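Reports > Small Grants > Workplace and Community

Iluren Front Desk Project: progress report for the period to the end of May

The grant from Remex was given to put the front desk at Iluren in working order and to sort the donated goods that come in across it. Work began in March. The desk is now in daily use, and sorting is about two-thirds done.

Spending to date

We have spent $635 of the $1000 awarded. Most of that went on trays, organizers, storage boxes and labels bought through Brerkico. The rest paid for printing, tape and two trips to the recycling center with paper we no longer had to keep. Receipts are in the folder sent with this report. We expect to spend up to $200 more on shelving for the back room and would like to carry the remainder into the summer if that is acceptable.

The desk

When the project started, forms, flyers and incoming mail were all kept in one pile, and staff on the afternoon shift often could not find what the morning shift had left. We agreed on a fixed place for each kind of item. Papers waiting to be dealt with go in the black document tray on the right. The stepped organizer stands against the wall. Signs for desk users are taped to the wall over the desk, where they can be read from the chair.

The document tray still fills faster than we would like. We had planned to empty it at the end of each shift, but it has been closer to twice a week. Flyers are part of the problem. They come in from other groups in the building and get dropped on top of whatever is there, and then the forms underneath are forgotten. A separate place for flyers is on the list for next month.

Cables are the other open item. The leads used at the desk are kept along the front edge and they tangle. We priced a cable channel that screws to the underside of the desktop but have not ordered it. The landlord has to agree to any drilling and we are waiting for an answer. Adhesive clips were suggested in the meantime, and we will try a pack of those first.
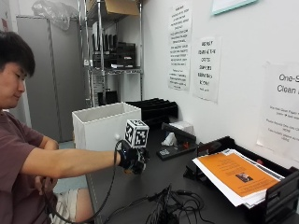
Sorting the donated goods

Donations are taken at the desk and moved to the back room in boxes. There they are divided into books, toys, household items and things we cannot use. Books are finished. Household items are nearly finished, apart from a few lamps that need to be tested before we can offer them to anyone.

Toys are taking longest. Each one has to be looked over for loose seams, missing eyes and open battery covers. Soft toys are also checked for a label, and those without one are put aside until we have decided on a rule. The plush animals make up the largest share of what is left, among them a striped tiger with its small white tag still attached. Anything that passes goes to Bai, the children's corner two doors down, which collects at the end of the month.

We had hoped to have the toys cleared by now. The April collection was missed when the van was unavailable, and the boxes held over from it took up the shelf space we needed for sorting. The May collection went ahead as planned.

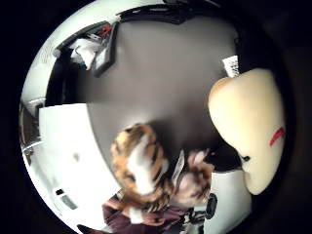 Staff at Bai were asked for their comments and replied that the toys have arrived clean and in good condition, but that they would prefer smaller boxes, packed by age group, and a day's notice before each delivery. They also asked us to stop sending jigsaw puzzles, as they have no time to check them for missing pieces.

We have agreed to all of this. The smaller boxes can be bought from the money that remains. Puzzles will be offered to the reading room in future or given away at the desk.

Next steps

- Finish sorting the toys and agree on the rule for unlabeled ones.
- Set up a place for flyers and go back to emptying the document tray every shift.
- Fit the clips, or the channel if the landlord agrees.
- Test the lamps.
- Put up shelving in the back room.

The shelving depends on a delivery date from Brerkico that we do not have yet. The other work can go ahead without it. A final statement of spending will be sent once the shelving has been paid for.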